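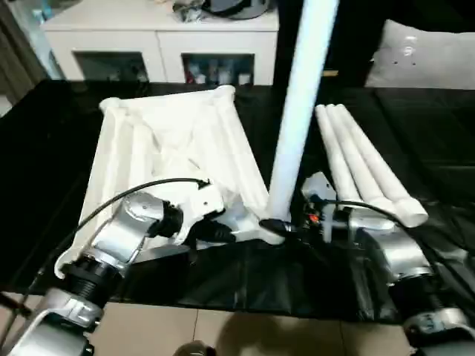 Robot arms stopped in Omville after gripper kept closing

Print | E-mail this article

OMVILLE — The company Pludari has stopped all work with its two-arm robots at the Omville workshop after one gripper continued to close when it should have let go. Nobody was injured. A worker who stood at the table was able to pull back a hand in time, and the only damage was to a plastic part and to the finger of the gripper.

The fault happened on the morning of Wed 5 November, during a normal session. Pludari uses the arms to practice household jobs such as handling cloth, moving long tubes and putting together small furniture. The arms do the work slowly, and a person often stands close to place the parts or take them away. Until now the company considered this safe, because the grippers are set to a low force and must open when they feel more resistance than expected.

On that morning the right gripper did not open. According to a short report which Pludari sent to its customers two days later, the gripper had taken hold of a plastic part at the edge and then received the command to release. It confirmed the command but went on closing. The worker reached in to free the part, noticed that the finger was still moving, and stepped away. A second worker pressed the stop button on the wall.

After the button was pressed, the arm itself stood still at once, but the gripper held its pressure for 20 seconds more. It is this second point that worries the company most. The stop button should cut the power to the arm and to the gripper together. In Omville the gripper had its own small power supply, which was added last year when the older grippers were replaced, and this supply was never connected to the stop circuit. 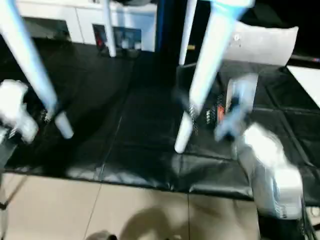
Light furniture parts have been a difficult job for the arms from the beginning. When both grippers hold the same object, each of them feels the movement of the other, and the control program has to decide which resistance comes from the object and which comes from the second arm. To avoid false alarms, the technicians had raised the limit at which a gripper gives up. The report says that the limit was raised three times since summer and that only the first change was written down in the maintenance book.

The higher limit did not cause the fault, but it made the fault harder to see. The force sensor in the right gripper had stopped sending new values. The program continued to read the last good value, which was well under the limit, and so it found no reason to stop. With the original setting, the report says, the program would have given a warning the day before, when the same sensor showed several high values before it went quiet.

Pludari examined its records after the event and found 367 cases in which a sensor value had stayed exactly the same for longer than it should. Most of them lasted less than one second and came at moments when the gripper was empty. Four lasted longer and happened while a part was being held. None of these was reported by the workers, and it is possible that they could not be noticed from outside.

The sensor and the control board of the gripper come from Ulloven, a supplier of parts for light industrial arms. Ulloven has taken back the damaged unit for inspection. In a written answer it said that the board sends a counter together with each value, so that a program can recognize an old value, and that the manual recommends checking this counter. Pludari accepts that its program did not check it. The company adds, however, that the recommendation stands in an appendix and was not part of the training which its technicians received.

For the workers the matter is not only technical. Several of them had asked in spring for a fixed distance between people and the table while the arms are under power. The request was discussed but not approved, as the parts must be exchanged often and a longer way would slow down the sessions. A line has now been marked on the floor 45 inches from the edge of each table. While the arms have power, nobody may cross it, also not to pick up something that has fallen. 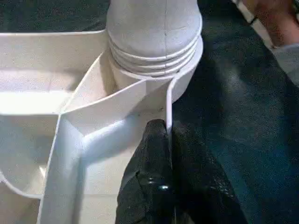 When can the arms go back to work?

The company hopes to restart one table before the end of November, on condition that the outside inspection finds no new problem; the other tables will follow one by one.

The inspection is being done by Hutsuliak, an engineering office that checks the safety of machines. Its people have already been in Omville for two days and have asked for the wiring plans of all the tables. They found that the separate power supply was shown correctly on the plan of one table and was missing on the others. Hutsuliak will also repeat the fault on purpose, with the sensor line disconnected and a soft test block in the place of the part, to measure how much force the gripper reaches before it stops by itself.

Before any restart, three changes must be finished. The gripper supply has to be connected to the stop button. The program has to stop the arm when the counter of a sensor does not move — not only when the force is too high. And the limit goes back to the value which the supplier has given, even if the arms will then interrupt their work more often. Each table must afterward complete 200 test grips without a person near it, and the stop button will be pressed in the middle of some of them.

Pludari did not say what the pause will cost. Two customers who were waiting for results from the furniture work have been told that these will come later than agreed. The workers from the tables are being paid as usual and are helping with the check of the old records and with the sorting of parts, which is done by hand in the next room.

The report will be discussed with the staff in full when Hutsuliak has given its findings. The company also plans to keep the maintenance book in electronic form, where a changed limit can only be saved together with a reason and the initials of a second technician. Owners of the same Ulloven gripper can ask the supplier for a small test program that shows if the counter is being read.

Print | E-mail this article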